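Skirkurent Gripper Pack for Treria: a long weekend turned into a long month

Reviewed by Lilla Takács
Aug 11, 2019

I should say up front that I came to this add-on already fond of Treria. I've been using the simulator since May, mostly for planning little sorting and stacking jobs before I let my students anywhere near the real arm, and it has saved me more bent fingertips than I care to think about. So when Skirkurent put out their gripper pack at $46, I bought it the same evening and told myself I'd have a review written by the end of the week. Well, that didn't happen, but I've had a lovely time with it!

What you get is two grippers, ready to bolt onto any of the stock arms: a parallel one with blocky fingers, and a suction cup they call the Sepp. There are also a few practice layouts, a settings panel for friction and closing force, and a small manual in PDF form. The manual is 21 pages and I'd have happily read twice that, because the section on fingertip friction is very good and then simply stops.

Installing it was easy on my desktop and a bit of a nuisance on the laptop, where Treria kept loading the old default hand until I cleared out its settings folder. Sudheer Ramasamy, who answers the support mail, wrote back the next morning with exactly the right folder name (thank you, Sudheer!).

Most of my hours went into the block layout. You get small colored cubes and one tall blue box, and I set myself the job of putting the cubes up on top of the box, starting over whenever one fell. It's a nice little test for a gripper because the height changes everything. A reach that's comfortable down at the table gets cramped once the wrist has to clear the box, and you find out quickly whether your approach angles were any good or you were just getting lucky.
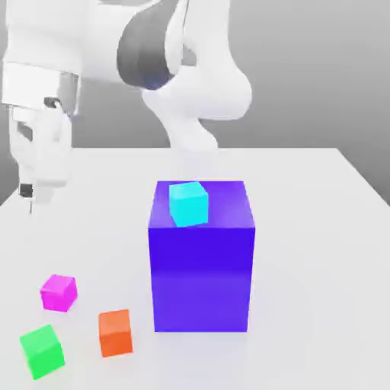

The block layout in Treria, with the cyan cube on the box and magenta, orange and green on the table.

I ran 80 tries with the parallel gripper and another 80 with the Sepp, same arm, same speed. The parallel one dropped fewer cubes on the way up, and I liked how it behaved when I came in slightly crooked: the cube turns a little between the fingers and settles, much like it does on my bench. The Sepp was quicker from start to finish and much less fussy about which way a cube was facing. But it lets go in a funny way. Now and then the cube hangs on for a beat after release and lands skewed, and raising the release delay helped only some of the time. My real suction cup has its bad days too, but they aren't like that.

The contact solver is where your computer will feel it. With the quality slider at its top setting, each step took roughly 130 milliseconds on my laptop, so I watched a lot of slow-motion cube lifting while my tea went cold. One notch down it was perfectly pleasant, and I couldn't tell the difference in the results.

I also tried the Ultia hand, a free one that a good many people on the forum swear by. It's a decent piece of work and I'd send any beginner there first, but its fingers pass a hair's width into whatever they're holding, and once you've noticed that you can't stop noticing it. Humaira Dogar lent me her tuned settings for it, which helped with the dropping and did nothing for the fingers.

A few wishes for the next version. I'd love a way to save force settings per layout, since at present they reset each time you switch. The cube sizes ought to be adjustable without editing a text file. And please, please, more on friction in that manual.

Would I buy it again? Yes, mostly for the parallel gripper, which I now use every day. If suction is your main interest I'd wait for an update and keep an eye on the release notes. Four stars from me.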